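Home Notebook People Parts list Search

Notebook, November – folding, continued

Start 9:40. Same question as before: can the machine do the folding part of laundry, or can it only do the part of folding that looks good in a video? I write this entry for myself and for Itsuki Ichikawa, who takes over the shirts from me when I go to Tuvbridge.

What we know until now. On the bench, with the hard gray mat, the policy folds a small towel in half in 29 tries out of 200 without any help. This is low, but last month it was 2. Most of the failures are the same failure: the fingers close and there is no cloth between them, or there is one layer when we wanted two. The machine does not know the difference and continues the motion to the end with nothing in the fingers. It is a little sad to watch.

I think we have spent too much time on the bench. A home has no gray mat. People fold on the bed, on the sofa, on the knees. So I asked to put the bed demonstrations before the next training and Itsuki agreed, with the condition that we keep the same cloth types and do not change everything at one time.

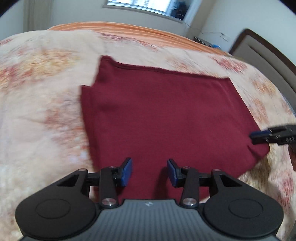
Soft support is the thing which worries me most. When a finger pushes down on a table, the table pushes back and the cloth slides up between the pads. When it pushes down on a mattress, the mattress goes down also, and the blanket can come into the grip together with the cloth. With a dark red cloth on a pale peach blanket I can at least find the border easily by eye, even where the pattern of the blanket is soft and blurred. The corner is more difficult. One gripper has the lower right corner pinched from the side, almost flat to the bed, and the other is still open over the cloth with the fingers pointing down. I would like to know if the side approach is better in general. My feeling is yes, because it goes under the corner and does not press it into the mattress, but a feeling is not a result.

Notes on the hands. When Itsuki demonstrates, he goes slower at the corner and faster in the middle. When I demonstrate, I am slow everywhere. The policy has learned from both of us and sometimes it stops for a moment in the air, in the middle of the fold, like a person who forgot why he came into the room. I propose that one person does all the bed folding, and it should be Itsuki. I am not offended by my own proposal.

Pads. The Nevoto pads hold knit fabric well but they do not let go well. On release the cloth comes back with the finger and the fold opens again by a small amount. The Đỗ pads let go cleanly but lose the thin cotton. Both sets are in the second drawer. Please do not mix them, I have already done this once and lost a morning.

Software. The Flestumum branch now saves the finger opening together with the time of each fold. Before, we had to guess it afterwards. Old recordings do not have this field and the loader will complain – ignore the warning, it is harmless. If it stops completely, then it is a different problem, and write to me.

14:15. Talked with Itsuki about what we can say to the visitors. He wants to say "it folds towels". I want to say "it folds small towels on a hard table, sometimes". We did not find a sentence yet. For a real chore I would also count taking the cloth from the basket, finding which side is up, and putting the folded piece on the pile without destroying the pile. We have 4 steps in my list and we are working on one of them. A child of school age does all of this badly but completely, and for me this is still the level to reach.

To do:
– repeat the corner grip from the side and from the top, same cloth
– compare both pad sets on the bed
– ask if we can get a thinner blanket
– write the towel sentence for the visitors

Stopped 17:30. Grippers are charging. The cloths are back in the box, folded by me.

Recent entries
Folding on the bench, first numbers
Why the socks were a bad idea
Pad wear after one month
Loader fixes

Contact the lab | Copyright the notebook authors | Back to top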